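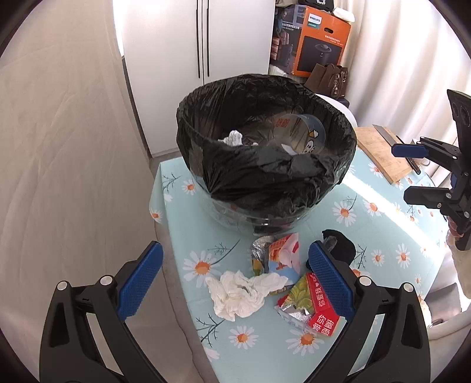 Contrôle de propreté – salle de pause Kimell
Passage du mercredi, table 4

Sac noir bien rabattu sur le bord du bac : OUI
Place restante dans le sac : OUI, il contient un mouchoir et un gobelet
Déchets hors du bac : OUI, à corriger. Mouchoir froissé et emballages de snack sur la nappe.
Textile parmi les déchets : OUI. Le tissu noir est à mettre de côté, ne pas jeter avant de demander.
Nappe à marguerites : à secouer, puis laver chez Prarnanitz.

Prochain contrôle à 6 h.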